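Fórum Umum › Manutenção e ajuste › Célula virtual

Garra fecha fora do centro da peça depois de mudar a ferramenta

Boa tarde a todos. Mantenho uma célula simulada com um braço Franka, uma mesa redonda e poucos objetos em cima: um bloco preto, uma peça cinzenta irregular e uma espécie de turbina com pás. Em janeiro substituí o modelo da garra pelo da biblioteca Heltora, e desde então os dedos chegam deslocados. Numa série de 200 tentativas, 70 falharam. Já refiz o ponto central da ferramenta duas vezes, sem melhora. O que devo verificar primeiro?

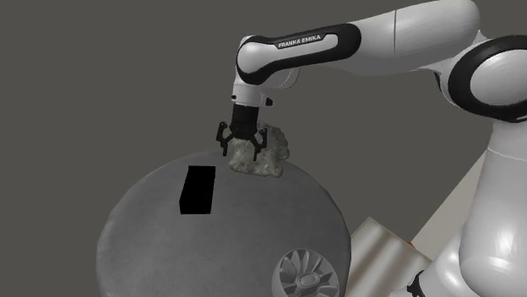
purnside_oficina
membro desde janeiro · 937 mensagens

Na minha célula tive um problema muito parecido, por isso respondo com algum detalhe. Peço desculpa se o meu português não é perfeito.

Antes de tocar outra vez no ponto central da ferramenta, confirme onde o novo modelo da garra tem a sua origem. Em alguns modelos a origem fica na face da flange, em outros fica entre as pontas dos dedos. Se o programa soma o comprimento dos dedos a uma origem que já está nas pontas, o braço para demasiado cedo. No meu caso o erro era de 26 mm no eixo vertical, mais uma pequena rotação que eu não tinha notado.

Faça assim: ponha o braço em posição de repouso, retire todos os deslocamentos da ferramenta e mande mostrar os eixos. Depois mova só a última junta, devagar. Se o ponto marcado desenha um círculo no ar, a origem não está no eixo da flange — e nenhuma calibração posterior vai compensar isso bem. 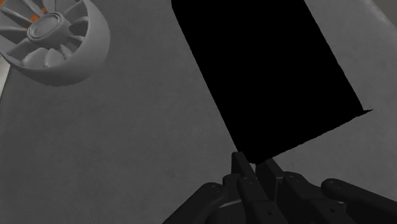 O segundo controle é a malha de colisão dos dedos. A malha visível e a malha de colisão são ficheiros separados, e ao trocar a garra é fácil ficar com a colisão da antiga. O dedo parece livre, mas o simulador já calcula um contato. Ative a vista das colisões e compare as duas com o bloco preto, que tem arestas retas e é o melhor objeto para este teste. Deixe a peça irregular para o fim. Com ela eu perdi uma tarde inteira, porque a sua malha de colisão estava simplificada demais e eu pensava que a culpa era da garra.

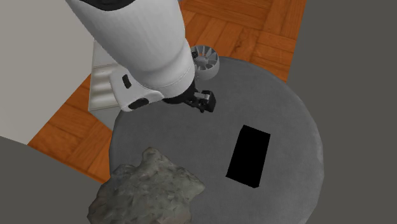

Por último, verifique a altura da mesa no ficheiro da célula. Deve ser o mesmo valor que o planejador usa, com todas as casas decimais. Eu guardo os dois valores num só lugar e o programa lê dali. Quando tudo estiver certo, repita as tentativas com a mesma semente, para poder comparar com a série antiga.

Se ainda falhar, escreva aqui os valores da transformação entre flange e garra, por favor. Sem eles é difícil dizer mais.

mohammadi_cel
membro

Reinstala a biblioteca, comigo resolveu.

heltora_aprendiz
membro · 13 de abril de 2024

Concordo com a primeira resposta, só acrescento um ponto. Veja também a massa da garra nova. Se o valor ficou em zero, ou ficou o da garra anterior, a compensação de gravidade sai errada e o braço desce um pouco quando para. É um desvio pequeno, mas cresce com o braço estendido, e pode confundir-se com um erro da ferramenta. O campo está nas propriedades do corpo, junto com o centro de massa.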